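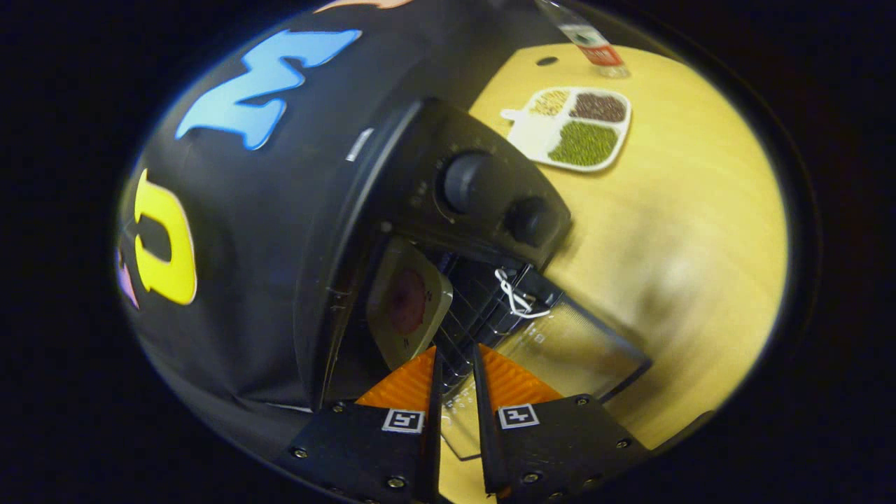

Ferhat Değirmenci would like it known that he was never against cleaning the appliance, only against being the one to do it. Chrysoula Karamanlidis takes a longer view. "You start with the tray," she tells me, "and you don't stop for tea -- I know what happens when he stops for tea."

Search Nallance Go
3 min read

And the wire rack? "Soak it overnight," says Ferhat. "In whose sink?" says Chrysoula. The letters on the outside they agree about. "Damp cloth, no scrubbing," she says.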